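Estdale Toy Library – Storage and Sorting Gallery

Posted 2018-11-14

The page records the containers and shelving used at Estdale for returned stock, with notes on dimensions and wear. Entries follow the order in which an item passes through the building: returns, sorting bins, shelf, loan. Sizes are in millimetres unless marked otherwise.

Returns counter
Bench height 900, top in birch ply with a rounded front edge. Items are checked against the loan slip, then passed to the sorting bins without being cleaned. The counter was raised by 50 in February after complaints about bending.

Mixed bins
Anything that has no set shelf goes into a mixed bin. The limit is 36 items per bin, though bulky stock brings the working figure well below that. Bins are emptied from the top down and the floor is swept before refilling. 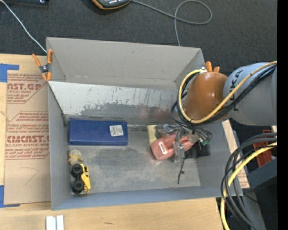

Mixed stock is the slowest category to sort. Soft shapes, vehicles and boxed goods all need different shelves, and small items tend to settle under larger ones. Labels are read first where they can be reached. The long dark blue box has its barcode label on the top face, so it can be identified as it lies; the yellow truck on its side in the corner has to be matched by shape. Wear on the slanted metal panel is confined mostly to the darker lower part, with ragged patches and thin vertical scratches. The floor has gone cloudy in places. Neither affects use.

Shelving, east wall
Brustia uprights with steel shelves, 200 clear between levels. This suits boxed games and most puzzles laid flat. Tall boxes go on the bottom level, where the spacing is double.

Vehicles
Stored by length, wheels down, on the two lowest shelves. Trucks with loose axles are put aside for repair. Spare wheels are kept in Orau drawers under the bench – the small size only, as the large drawers stick when full.

Soft toys
Kept in open wire baskets so that air can pass through. Sewn tags are left on unless they are torn, and the stock number is written on a separate cloth tape.

Labels
Meng label stock, white, permanent adhesive. It holds well on card and smooth plastic but lifts from fabric and from curved rubber. Labels go on the largest flat face, away from any corner. Old labels are removed before a new number is issued.

Loan shelf
Reserved items wait on the shelf beside the door, in order of collection date. Uncollected items return to general stock at the end of the week.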